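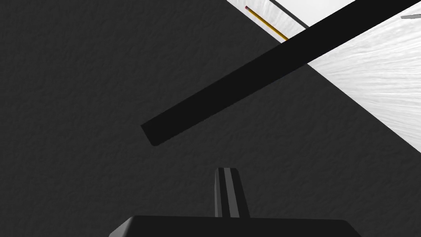
A Kaewkla comentou no canal da oficina que, com o braço parado naquela posição, o erro de orientação ainda se confunde com o de translação, e que convinha separar os dois antes de mexer no controlador. Tem razão. Refiz a ordem dos ensaios por causa disso e deixo aqui o registo.

Caderno de bancada, projeto Flallik
20 Jul 2022

Estado: simulação a correr com o modelo novo da pinça. A barra preta é a peça de teste. Fica em diagonal, com uma ponta sobre o tampo escuro e o resto a passar por cima da zona clara. O lápis amarelo continua na cena, do lado claro, parcialmente tapado pela barra na vista da pinça. Serve de distrator para a segmentação e não deve ser movido entre séries.

Objetivo da sessão: chegar à ponta da barra com o dedo alinhado e só depois fechar. Sem elevação, sem transporte. Essas fases ficam para quando o alinhamento for repetível.

Alterações desde a última entrada:

Textura do tampo trocada por uma com grão fino. A anterior era lisa e o estimador de profundidade inventava degraus onde não havia nada. Com grão, o mapa fica mais ruidoso, mas sem saltos.

Malha de colisão da barra simplificada para um paralelepípedo. O canto ligeiramente arredondado existe só na malha visual. Se alguém comparar contactos com a aparência, vai encontrar essa diferença e não é defeito.

Passo de simulação fixado em 2 ms. Com passo variável, a mesma semente dava trajetórias diferentes no portátil e na máquina da oficina.

Ensaio A – só translação. Orientação da pinça bloqueada, alvo na ponta próxima da barra. Série de 20 arranques, cada um limitado a 600 passos. O dedo aproxima-se sem oscilar, mas para sempre antes do alvo, com desvio para o mesmo lado. Um desvio constante aponta para a transformação câmara–pinça e não para o ganho. Fui ver o ficheiro: a origem do dedo estava definida na base e não na extremidade. Corrigido. Repeti a série com as mesmas sementes e o desvio lateral desapareceu do registo. Sobra um resíduo no eixo de aproximação, que ainda não sei explicar.

Ensaio B – só rotação. Posição bloqueada por cima da ponta, rodar até ficar paralelo ao eixo maior da barra. Aqui o problema é outro. O ajuste de linha usa o contorno da máscara, e a máscara agarra de vez em quando a fronteira entre o tampo escuro e a superfície clara, quase perpendicular à barra. O ângulo salta e o punho roda para o lado errado. Passei a rejeitar segmentos que não tenham preto dos dois lados do eixo candidato. Com esse filtro, 98 estimativas aceites em 2000 imagens ficaram ainda com o ângulo trocado. Para um filtro de duas linhas chega por agora, mas não chega para fechar a pinça em cima de uma peça verdadeira.

Ensaio C – conjunto. Não corrido. Só faz sentido com A e B limpos.

Notas soltas:

O dedo e a barra são ambos pretos. Quando se sobrepõem na vista, a máscara junta-os numa só região. Mascarar a pinça a partir da cinemática antes de segmentar, em vez de confiar na cor.

Registar a semente no nome do ficheiro. Perdi tempo a adivinhar qual era a série corrigida.

O suporte impresso da Wernum para o braço real tem folga no encaixe do punho. Não apertar mais o parafuso, o plástico já está marcado. Falta cortar um calço.

O firmware do Kenuvo continua a arredondar os ângulos recebidos. Ver se isso tem peso comparado com o erro do ensaio B antes de perder uma tarde com o protocolo série.

Por fazer: resíduo no eixo de aproximação (começar pela distância focal do modelo), máscara da pinça, repetir B com outra luz, depois C. Os registos das séries estão na pasta partilhada, subpasta da barra.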